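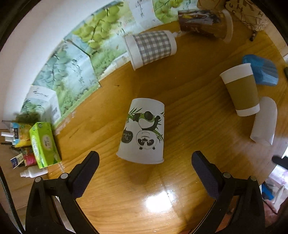 A paper cup with a panda print, among others on a wooden table.

Magazine > Food & Drink > Features

What Happens to a Takeout Cup in Sanedel

17th March
By the Features Desk

We use cookies to remember your reading preferences and to measure traffic. You can change your settings at any time.

The blue bins on Harbor Street in Sanedel have a sign taped to the lid that says "No coffee cups." The sign went up last May. People still put coffee cups in the blue bins, and the crew that empties them still pulls the cups out by hand at the sorting shed on the edge of town.

The trouble with a paper cup is the part you can't see very well. Paper alone won't hold hot coffee for long, so the inside of most cups is coated with a thin layer of plastic. The layer is bonded tightly to the paper. A mill that makes new cardboard out of old cardboard can usually deal with some tape and a few staples, but it needs special equipment and extra time in the pulper to get the lining off a cup. Many mills don't want the job. The one that takes Sanedel's cardboard turned it down in writing, and the sign went on the bins a week later.

That left the town's cafes in a spot. Coffee is a large part of what Sanedel sells to people passing through. The ferry leaves early, the line for it forms on Harbor Street, and hardly anyone in that line has time to sit down with a mug. Between them, the cafes near the dock had been ordering cups by the pallet for years.

Some of the owners had also put money and thought into their cups. Printed cups became popular in town when the first small-run printers opened up and a cafe no longer had to order a truckload to get its own design. One shop had whales. Another ran a new drawing by local school kids every season, and customers asked for the old ones by name. A good cup got photographed and posted, and the owners knew it. Giving that up was harder for a few of them than giving up the plastic straws had been.

The first idea was to switch to compostable cups. These have a lining made from plants, and they cost a few cents more. Several cafes tried them. The compostable cup does break down, but it needs an industrial composting site that runs hot and is willing to accept it. The closest one is past Mendby, nearly two hours by truck, and its operators had their own doubts about packaging. They were set up for food scraps and yard waste. A compostable cup and a regular cup look the same on a moving belt, and one bad load can spoil a batch of compost that a farm has already paid for.

So the compostable cups from Sanedel went to the landfill with the others. Two cafes still use them. The rest went back to what they had been buying.

The second idea came from Mendby, which has a college and had already been running a loan program for cups under the name Lokura. A customer pays a deposit of 75 cents and gets coffee in a hard plastic cup with a lid. The cup can be handed back at any shop in the program, and the deposit comes back with it. The shop rinses it, stacks it in a crate, and a van picks up the crates and takes them to be washed.

It worked well at the college, where the same people walk past the same counters every day. Sanedel was a different case. A person who buys coffee on Harbor Street and gets on the ferry may not be back until next summer, or ever. In the first month of the trial, cups went out across the water and stayed there. The program had started with 2281 of them, and by the end of the summer the crates coming back to the wash station were noticeably light.

Lokura's answer was to put a return box on the ferry itself, beside the snack counter, and another at the landing on the far side. The ferry company agreed after some back and forth over who would carry the crates off the boat. The deckhands do it now, at the end of the last run, and the program pays the company a flat monthly fee for the trouble. Returns picked up in the fall. It is hard to say how much of that was the boxes and how much was the tourists going home.

Of the 53 businesses in Sanedel that sell hot drinks, seven have signed on. Those that haven't give fairly similar reasons. Space is one. A crate of used cups takes up the floor where a crate of milk used to go, and the kitchens along the harbor are old and narrow. Time is another. A morning worker who has to take back a cup, check it for cracks, find the deposit and start the next order is doing four things where she used to do one. Then there is the smell of a cup that has held a milky drink and spent a weekend in someone's car.

A cup that gets washed and used again also has costs that don't show up on the counter. It takes more material to make than a paper one. The water has to be heated and the van has to be driven. Whether the trade is worth it depends mostly on how many times each cup goes around before it is lost or broken, and for a cup that makes only a handful of trips, the paper one may well come out ahead. Lokura prints a small code on the base of each cup so it can track this. The oldest cups from the college have been through the wash often enough that the logo has worn away.

Meanwhile the paper side of the business hasn't stood still. Oddsson, a packaging maker that supplies several of the Harbor Street cafes, has been offering a cup with a water-based coating that is applied more like a paint than a film. The company says a normal cardboard mill can handle it. The mill that takes Sanedel's cardboard has asked for sample bales and is running them through in small amounts. The cafes that have tried the new cup say it holds up fine for a regular coffee and gets a little soft at the rim if somebody nurses a large tea for an hour.

There is also the plain old mug. One bakery up the hill from the dock started keeping a shelf of mismatched ones by the door, bought from yard sales, free to take down to the water. A bench faces the harbor across the road, and most people drink there and walk the mug back up. The bakery loses a few every month and gains a few too — people leave their own spare mugs on the shelf overnight. The owners have stopped buying them.

The town will look at the cup question again in May, when the hauling contract comes up for renewal. The mill's test results should be in by then. Until they are, the signs stay on the bins, and the sorting crew has asked for larger lettering.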